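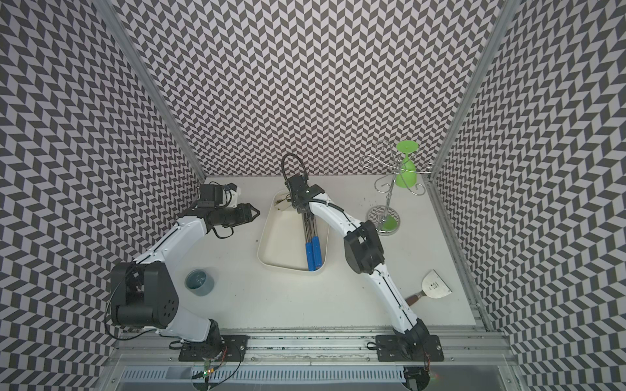 Ticket 1406
Product: Fativora cell, two arms
Opened by: Sosina Wolde
Assigned to: Lenuța Bălan
Opened: 10/28/20
Status: open, waiting on parts

Summary: Clearing a work table is the chore we quoted to Hillier, and the cell does not do it reliably yet. Failures cluster by object type. The tool with the two blue handles gives the right gripper something long to close on while it reaches into the white tray. The putty knife is the opposite case. With the wide blade lying on the table there is little height to grip, and the planner often returns no valid grasp. The green plastic wine glass on the stemware holder fails for a third reason, which is that depth readings on clear or shiny parts drop out.

Steps to reproduce:
1. Load the Ouali task file, table clearing.
2. Set grip force to default.
3. Run 200 cycles with the putty knife in the start set.
4. Filter the log for "no grasp" and "slip".

Comment, Bălan:
Reproduced. Lowering the approach height by 2 mm helped with the knife but caused contact stops on the table. Reverted. Next I looked at put-away, where the arm has to find a shelf opening and stay off the sides. 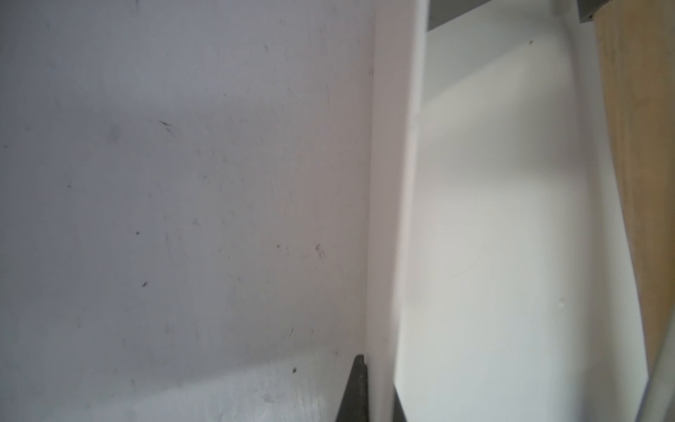
Put-away is slower than pick-up on every run I timed. The planner adds clearance near any vertical edge, then gives up if the clearance cannot be met. I cut the margin to 10 mm and it completed more often, with two light touches on the divider. Collen's release notes list the margin as fixed. It can be changed in the config file.

Comment, Wolde:
Do not ship the smaller margin. Hillier's people will load shelves by hand between runs and nothing will be where the file says it is.

Open items:
1. Flat objects: test the thin fingertips when they arrive in November.
2. Long-handled tools stored together: the segmenter merges neighbors into one object. Needs new training data.
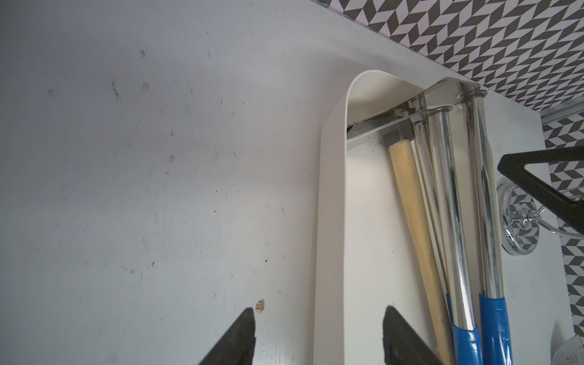

3. Shiny parts: repeat with the second light off and attach the depth logs.
4. Reply to Hillier. Suggested wording: suitable for sorting rigid tools with a person on hand, unattended clearing not supported in this release.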